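Otura Long Console, six months in

I wanted a long, low-fuss table for against a wall and I wanted it for years. Every console I looked at was either a skinny hall thing with legs like pencils or a sideboard the weight of a piano. So when the Otura came up at the Starthorpe outlet I measured it twice, drove home, measured the wall, and drove back the same Saturday. I have been happy with it ever since, and since the reviews on the store page are mostly people talking about shipping, I thought I'd write a proper one.

I paid 415 dollars, with the little matching cabinet thrown in at the outlet price. Delivery would have been another 80, which I skipped by borrowing a van. If you do the same, bring a second person and a blanket. The top is one piece and it will not bend around a stairwell no matter how nicely you ask.

Assembly took us 2 hours, including one break for sandwiches and one for swearing. The instructions are drawings only, and the drawing for the apron shows it upside down compared to every other page. Go by the predrilled holes. Once the apron is on, the whole thing stiffens up wonderfully and you can stop holding your breath.

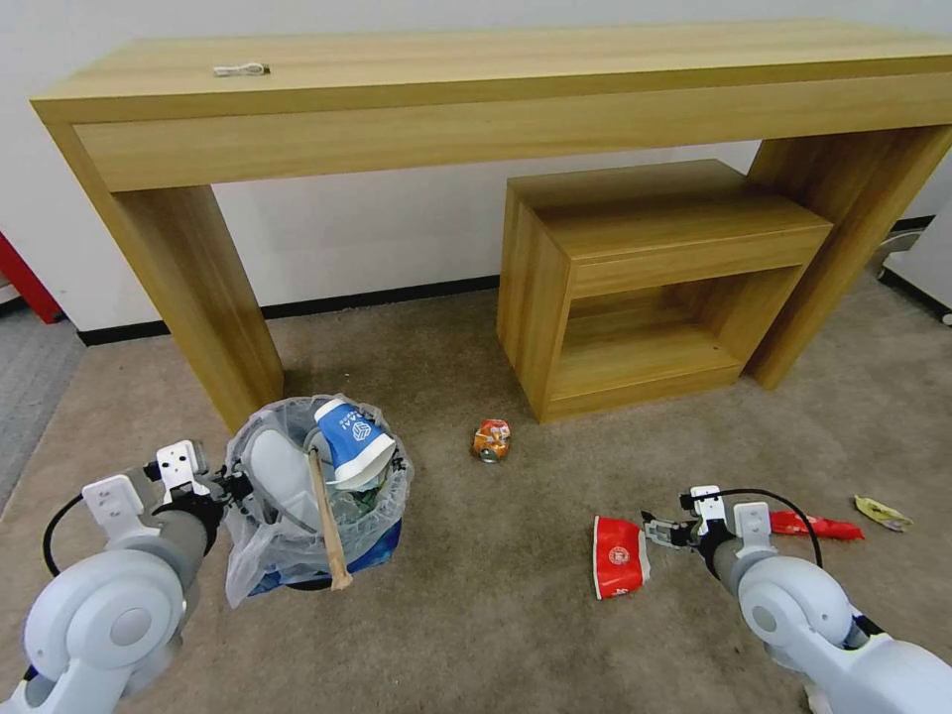
What sold me is how plain it is. Slab legs, thick top, done. I love that! No crossbar to bang your shins on, no fake drawer fronts, no gold feet. Mine gets used as a desk for laptop work in the morning and as a buffet when family comes over, and it looks right doing both. My old desk always looked like a desk that somebody had put food on.

The depth is good too. A full dinner plate fits with room for a glass behind it, and a laptop fits with your wrists on the table where they belong. You do sit a little closer to the wall than you would at a real desk. I stopped noticing after a week, but if you need two monitors on big stands, look at something deeper.

Strength: the box says 125 pounds spread across the top. I haven't tested that and don't plan to, but a printer, a row of cookbooks and a slow cooker full of chili haven't bothered it. There is a bit of sway if you lean on one end and push sideways. Tightening the leg bolts again after the first month took care of most of it, and I'd put that on your calendar because they really do loosen as everything settles.
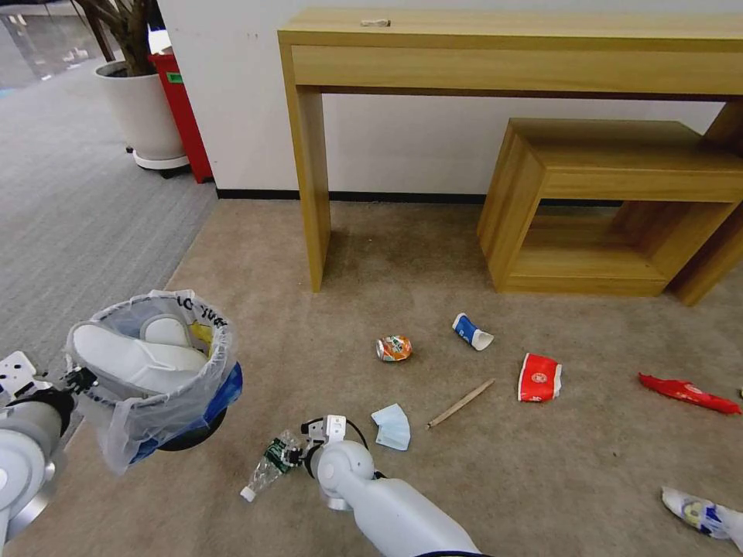
Cleaning is easy, and I say this as a person who eats at my desk more than I should. Coffee rings come off with a damp cloth if you get to them the same day. A ring I left over a long weekend needed a drop of dish soap and a bit of patience. I tried a melamine sponge once on a pen mark, and it took the mark off but left a slightly dull patch that shows up in the late afternoon sun. Don't do that. Use rubbing alcohol on a cotton ball, which worked perfectly on the next one.

The cabinet is the part I expected to send back and now I'd miss it terribly. The drawer runs smoothly and doesn't sag when it's pulled all the way out. I keep chargers, stamps and takeout menus in mine. The shelf underneath holds big flat things, board games in my case. It's short enough to slide under the table, so it never takes up floor you were using, and on holidays I pull it out and put the drinks on it.
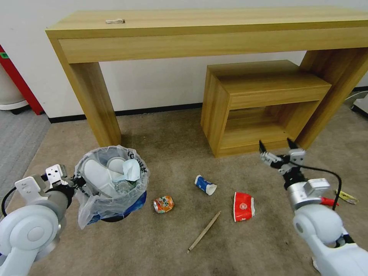
A few gripes, to be fair. The back edge of the top isn't finished as nicely as the front, so I wouldn't float this in the middle of a room behind a couch. There's no cable hole, and I ended up with stick-on clips along the underside. The bottoms of the legs are completely bare, too. Fine on carpet, but on a hard floor you'll want felt pads on before you stand it up, and they don't come in the box.

I also looked hard at the Cultdale version, which has real veneer and a prettier corner joint. It's a lovely table and it costs a lot more, and the one on the showroom floor already had a chip on the front edge. For a piece that gets used all day long by people carrying things, I'd pick the Otura again. I'm already eyeing a second one for the sewing room, if the outlet gets them back in June.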